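Wateldale Neighbors Help > Home and Furniture
Sticky feeling on oiled table, what to do before second coat?
Posted by Thenmozhi Lobo, 2022-07-15

Hello to all. I have a table with light wood top which I oiled by myself for the first time. I put the first coat in the evening and left the window open. Now it is two days later and the surface is still a little sticky when I press my palm on it. I used hardening oil from the shop in Pusach, the tin does not say how long I must wait.

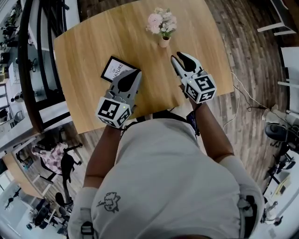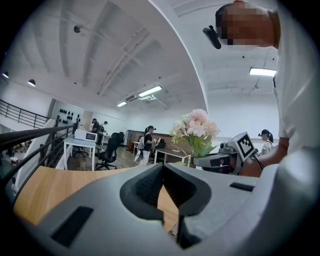

The top is light wood, I do not know which kind.

Zulmira Valente
Too much oil stayed on the surface, this happened to me also with my kitchen shelf. You should wipe it off 15 minutes after you put it, even if it looks nice and shiny. Now take a cloth with a little mineral spirits and rub along the grain, then wipe with a dry cloth. Wait until the stickiness is gone before you do anything more. Please lay the cloths flat outside to dry, don't leave them in a ball, they can catch fire by themselves.

Vignesh Mathew
just sand it

Begoña Cabello
I would not sand yet, sticky oil fills the paper in one minute. First do what Zulmira wrote. When the top is dry to the touch, sand very lightly by hand with 200 grit or near to it, remove the dust, and only then put a thin second coat. In July the air in our valley is humid and everything dries slower, so a small fan in the room helps.

Thenmozhi Lobo
Thank you, I did not wipe at all the first time. I will buy the mineral spirits tomorrow. Is it the same if I use an old cotton bedsheet for the cloths?

Begoña Cabello
Yes, cotton is good, if it does not leave lint.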